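Sorting small parts and packing them away before the boxes take over

I've been meaning to write this page since May, when I went looking for a set of felt glides and opened every single carton in the workroom before finding them in the first one (under the packing paper, naturally). If you put together furniture, fix things for the neighbors, or just can't bring yourself to throw out a good spare part, you probably have a corner like mine used to be. So pour yourself something warm and let's go through it, because it isn't hard, and a rainy afternoon is plenty.

## Start with one shallow bin

My whole system rests on shallow bins. I know the deep totes are tempting – they hold so much! – but anything at the bottom of a deep tote may as well be on the moon. A shallow tub with rounded corners is easier on the knuckles and easier to wipe out, and you can see what you've got with one look. Mine came from Alancombe Housewares, and I keep buying the same kind so they'll nest when they're empty.

Set the bin on the floor next to the table and work downward into it. I used to keep it up on the tabletop with me, and it ate up all the room I needed for sorting. On carpet it stays where you put it, too, which my old concrete floor never managed.

## Boxes first, soft things on top

Lay your small cardboard boxes in flat, tape side up if you can manage it, so you can slit them open without lifting them out. Then put anything soft over them. Foam pads, cushions for chair feet, kneeling pads and so on all take a dent if something heavy sits on them for a season, and foam that has been dented a long time doesn't always come back. If you have a pair of something, lay the two side by side so you can tell they belong together.
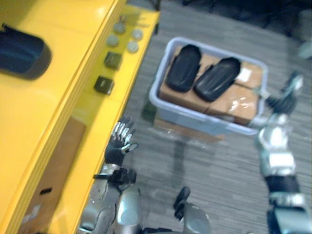
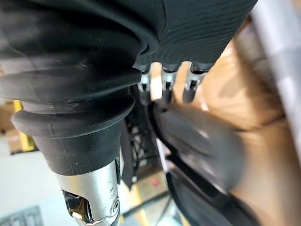 *First photo: the lavender bin on the carpet beside the yellow table, with the black foam pads lying on top of the taped boxes.*

## Use the edge of the table

If your worktable has a ledge or a lip along one side, please use it! It's the best sorting tray you'll ever own. I put the little things there, caps and discs and square blocks, grouped with their own kind and with a bit of space between groups. The big part of the top then stays free for whatever you're really doing. If your table is plain, a strip of wood held on with two clamps makes a decent stop for anything that likes to roll.

I leave the little parts out until everything large has been put away. Then they go into zip bags, and the bags go in the bin last, along the side where I can reach them.

## Labels and tape

Clear tape is lovely because you can run it right over a paper label and it'll stay readable for years. A few habits I've picked up:

- Put the label near a corner, and always the same corner. Your eye learns where to go.
- Write what's inside and where it belongs: "caps, hall bench" will help you later and "misc." won't.
- Fold under the last half inch of tape so there's a tab to pull. I forget this every time and scold myself every time.
- Don't tape over old tape more than once. Peel it off and start clean.

I buy Deltirbridge labels, the pack of 50, and one pack did the whole room with a few left over for the pantry. Any brand will do as long as the ink doesn't smear when you rub your thumb across it.

## Looking after black foam and rubber

Dust shows on black rubber like flour on a dark apron. A barely damp cloth takes care of most of it, and for ribs and folds I like a soft, dry paintbrush, worked along each groove and not across. Give everything 30 minutes to air before it goes in with cardboard, and longer in muggy weather.

Skip the furniture polish on rubber, please. I tried it once on a set of feet and they were slick as butter afterward. For a glossy tabletop, a drop of dish soap in warm water is enough, and dry it with an old T-shirt.

## When the bin is full

I stop at the rim. If the lid won't sit flat, something has to move to the next bin. I'm up to 6 bins now, on the low shelf, with the foam ones at the end where nothing gets stacked on them.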